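August, bench 2, evening

Arm back together after the shoulder servo swap. Purple base plate stays, red bottom part reprinted at Paloma's place – old one cracked at the notch. Re-routed the servo wire over the front of the lower bracket, still too much slack in the black cable. Needs clips befor it snags. 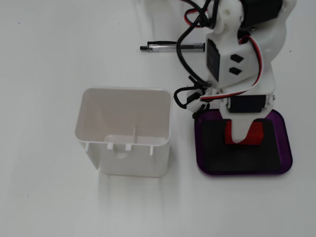 Still to do
Tarmo L. to send the new horn screws, 8 of them.
Recalibrate, joint 2 reads off by a few degrees.
Try the white box as drop target, start with the pen.
Shorten cable, or order teh short one from Skallen.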